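Soft Ground

Most simulated manipulation benchmarks put their objects on a hard, flat table. The Fellano group picked the harder case. Its study, released in December, asks whether a grasping policy trained entirely in simulation can cope with cushions, mattress tops and padded seats, where the support gives way under a fingertip and depth estimates drift near a rounded edge.

The work was led by Osaze Okoro, with Azucena Magaña responsible for rendering. The policy takes a single color view from a camera mounted at the wrist and outputs a change in gripper pose. It receives no depth channel and no object model.

Training used 2,000 simulated rooms. In each one, lighting, floor texture and upholstery color were drawn at random, and the target was placed on a padded surface. Contact was handled with a simple compliance term, because a full cloth solver cut throughput too far to be practical.

Shadows took up much of the rendering effort. In early runs the policy treated the gripper's own shadow as an obstacle and stopped short. Magaña's fix was to vary shadow sharpness between episodes, including the jagged outlines that low-resolution shadow maps produce. A wrist view can hold a large dark shadow between the fingertips while the mechanism hides most of a thin target.
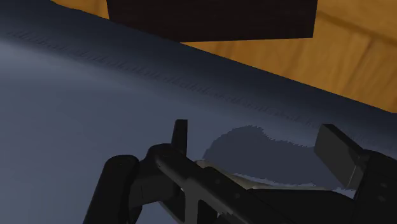 Results on the held-out set

The team evaluated the policy on 1,000 rooms it had not seen. With shadow variation turned off during training, it failed in 374 of them. With variation on, failures fell to 187. Most of the remaining failures involved flat objects lying close to a seam, where the fingers pressed into the padding before they closed.

Hjørdis Blomqvist, who works on contact models at Asitz and was not part of the study, considers the comparison sound but narrow. "The compliance term has one stiffness per room," she says. "A real cushion is firmer at the piping than in the middle."

Okoro's group plans to let stiffness vary across each surface in the next version. Tests on hardware have not started.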